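I finally opened up the old Dell tower that has been sitting under the desk since we moved. It still ran, but it had gotten loud, and starting it up in the morning took long enough to make toast. The plan for January was to clean it out, copy everything off the old drive and decide whether the machine was worth keeping.

I unplugged it, held the power button for a few seconds and laid it on its side. The side panel stuck a little at the back corner. Dust was the first job. I used a soft paintbrush and most of a can of air, and took my time near the memory slots – last time I hurried and knocked a stick loose, then spent an evening looking for the problem in the wrong place.
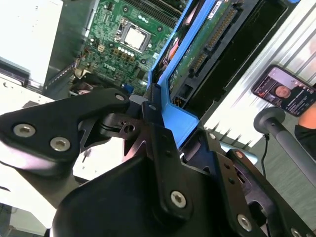 Kenza Ashour wrote to me after my last post that I should copy the drive before doing anything else, and that a drive that old might not like being moved around. Fair point. I had already made one copy in December, but I made a second one that night to the external disk I bought from Testard. It came to 58 GB, mostly photos and a folder of scanned recipes I had forgotten about.

I like the plastic carriers in these cases. The blue is easy to find, and I don't have to hunt for a screwdriver every time a drive comes out.

A new SSD is on order from Skillimton for 80 dollars with shipping. I'll also need an adapter bracket, and I still have to check the spare cables in the hall closet. The old drive is going in a padded envelope with the month written on it.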